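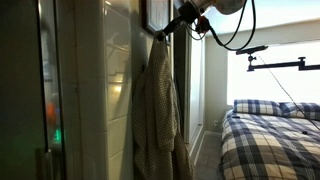
# Tetier Wall Hook, Single, Black

Item 1240

The Tetier is a small single hook for robes, long shirts, bath towels and light jackets. It goes up with two screws and takes up very little wall, so it fits in the narrow places where a row of pegs or a coat stand will not: beside a shower door, at the end of a hallway, on the strip of wall next to a bedroom door.

We have sold it at Trotgate in Flurnton since the shop opened. The shape has stayed the same. The backplate was changed in October to a slightly thicker one, and all hooks now in stock have the new plate.

## Specifications

- Finish: black, matte
- Material: steel, powder coated
- Rated load: 16 pounds, screwed into a stud or solid wall
- Rated load on drywall with the supplied anchors: 6 pounds
- Fixings: two screws and two anchors, in the bag
- Sold as: single hooks
- Also made in: white, brushed nickel

The white is a soft white and will not exactly match gloss trim paint. If you want the hook to disappear against a painted wall, order the white and paint over it. The coating takes ordinary interior paint after a light sanding.

## Where to put it

The long robe is the item that catches people out. A hook at the usual coat height is fine for a jacket, but a full-length robe on the same hook can end up on the floor. Hang the longest thing you own from a finger, hold it up against the wall and mark the spot where your finger is once the hem clears the baseboard. For most adults this comes out a little above eye level.

Leave space at the sides too. A robe on a hook is a good deal wider at the bottom than at the top, and thick toweling stands out from the wall. Beside a door, open the door all the way before you mark anything – the handle should miss the robe, and the robe should not get shut in the door. We suggest 6 inches between the hook and the edge of the door trim where the wall allows it. Less will work with a thin cotton garment.

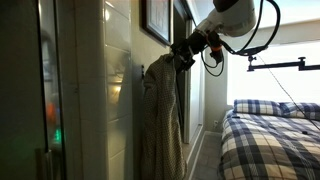

Hallways are the most common place for a single Tetier, going by what customers tell us. The wall is usually free and it is on the way from the shower to the bedroom. Think about what else is already on that wall. A picture frame higher up can stay where it is as long as the shoulders of the garment hang below it. The small black hook near the white door frame leaves the wall looking fairly clear, and the long checked garment next to it gives a good idea of the drop to allow for, with its hem well down toward the gray tile. Black shows up plainly against white walls and trim. Choose the white finish if you would like something quieter.

## Tile or painted wall

Both are fine. On a painted wall, find the stud first if you can. On tile, drill through the face of the tile with a tile bit at low speed and no hammer action, or set the screws in a grout line if the line is wide enough. Narrow grout lines are not, and the tile edges may chip. The supplied anchors suit drywall and plaster. For tile over masonry, buy masonry anchors of the same diameter.

If you have a choice between the tiled part of a wall and the painted part next to it, use the painted part. Holes in paint can be filled later.

We do not sell an adhesive version. We tried one made by Potgieter and stopped carrying it after too many came back.

## Fitting

1. Hold the backplate level and mark both holes with a pencil.
2. Drill the holes. Use a bit one size smaller than the screw in a stud, or the same size as the anchor in drywall.
3. Push the anchors in flush, if you are using them.
4. Drive the top screw most of the way, then the bottom one, then tighten both by hand.
5. Wait until any filler or touch-up paint has dried before you hang anything.

Do not use a power driver for the last few turns. The screw heads are small and the black will scrape off.

## Using it

Robes and long shirts hang best from the loop inside the collar. If the loop is missing or torn, hang the garment by the back of the collar, and expect the fabric to bunch up there. Sewing in a new loop from a bit of twill tape takes a few minutes. Two light items will go on one hook, but a damp robe should have its own so that it dries.

Wipe the hook with a damp cloth. Bleach sprays and scouring pads will dull the finish.

## Questions we get

**Does it come as a rail?** No. The Tetier is a single hook. People do put several in a row, and 14 inches apart is a comfortable spacing for robes.

**Will it mark clothes?** The tip is rounded and coated. It has not been a problem with cotton or toweling. Fine knits are better folded.

**Can I hang a bag on it?** A light one, yes. Keep to the rated load.

**Can I get spare screws?** Yes, ask at the counter or add a note to your order. There is no charge for one set.

## Returns

Unused hooks can be returned with the fixings bag unopened. Hooks that have been on a wall can only be returned if faulty. Write to Mahsa Hosseinzadeh at the Flurnton shop and include the item number.

Page updated January 5, 2018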